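About Riltarach

Riltarach is a small firm that helps businesses pay and get paid across borders. We arrange currency exchange, forward contracts and foreign-currency accounts for companies that buy or sell in a currency other than their own. Most of our clients are importers, food processors, equipment dealers and freight companies. A few are charities with field offices abroad.

We work in 30 currencies. The dollar and the euro make up the bulk of it, but a good part of our week goes to currencies the large banks quote poorly or late in the day. We have always done a lot of business in West and Central Africa, where several countries share a currency and a change in policy in one capital reaches everyone's invoices.

How we started

The firm was opened by Tomás Mulcahy, who had spent most of his career on the payments side of a regional bank. His customers there were smaller exporters, and the complaint he heard most was that they didn't know what an exchange had cost them until the money had already landed. The rate they were quoted had the bank's margin folded into it, and the fee was listed somewhere else.

He rented one room, hired one dealer and one bookkeeper, and took on clients by referral. The first was Kuusisto, a timber equipment dealer that still sends its orders through us every month. For the first two years the firm did spot transactions only. Forward contracts came later, after several clients lost money on shipments that sat in port while the rate moved against them.

In May of our fourth year we bought the client book of Trisano, a payments office whose owner was retiring. Two of its people came with it and both are still here. The Trisano name was kept on statements for a year so that customers wouldn't be confused, and then dropped.

Today we serve 183 client companies and employ 50 people, counting part-time staff. We have stayed in the same building and added rooms as they came free. 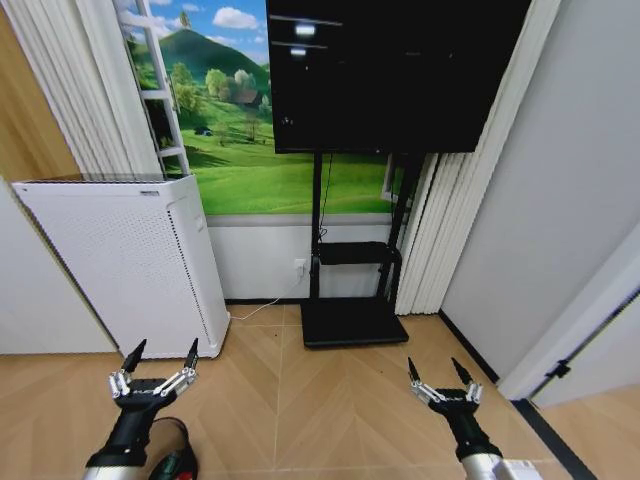
What we do

Spot exchange. You call or log in, we quote a rate, and you accept it or you don't. The quote shows the market rate at that moment, our margin, and the amount the other side will receive. All three appear on the confirmation.

Forward contracts. If you know you will owe a supplier in another currency in three or six months, you can fix the rate now. We ask for a deposit, and we may ask for more if the market moves a long way. We explain this before you sign, and we turn down forward business from companies that don't have an underlying invoice or contract. We are not a place to bet on exchange rates.

Holding accounts. Clients who are paid and also pay in the same foreign currency can keep a balance with us and skip the exchange in both directions. Client balances are held apart from the firm's own money.

Policy notes. Once a month we send clients a short note on central bank decisions, changes to exchange controls, and any plan to peg, float or replace a currency we deal in. The notes say what has been announced, what has only been proposed, and which contracts might need a second look. They don't include forecasts. We stopped making those years ago, after keeping score of our own for a while.

How we charge

We earn a margin on each exchange and a flat fee on outgoing wires. The margin depends on the currency and on yearly volume, and it is written into your agreement. Holding accounts are free as long as there is one transaction per quarter. There is no charge for closing an account.

If a payment is returned through our mistake, we resend it at our own cost and make up any difference in the rate. If it is returned because the bank details were wrong, we pass along what the receiving bank charged and nothing else.

Working with shared currencies

A currency union makes trade easier for the companies inside it, and it also puts a lot of weight on one peg. Clients often ask us what would happen to an open contract if a union changed its currency's name, its anchor or its membership. Our agreements cover this. A contract follows the successor currency at the official conversion rate, and if no rate has been published by the settlement date, the contract is held open without penalty until there is one — either side can ask to settle in dollars after 30 days.

We wrote that clause with our clients, over several rounds of comments. It takes up most of a page, and we would rather you read it than skip it.
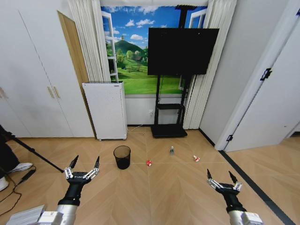

Urkitz wrote to us that the clause was the first one their buyers had been able to follow without calling a lawyer, though they would still like the 30 days cut in half for perishable goods. We are looking at that request for the next version of the agreement.

Opening an account

You will need your registration papers, proof of who owns the company, and a recent invoice in a foreign currency. Most applications are decided within a week. Companies with owners in several countries can take longer, and we will tell you early if we can't take you on.

Our dealing desk opens at 7:30 a.m. and closes at 5 p.m. Orders left after closing are quoted the next business morning.

Related pages
Our fees and margins
Forward contracts: what the deposit covers
Currency unions and your open invoices
Holding accounts
Policy notes archive
Work at Riltarach

Contact Riltarach | Terms | Privacy | © Riltarach. All rights reserved. | Back to top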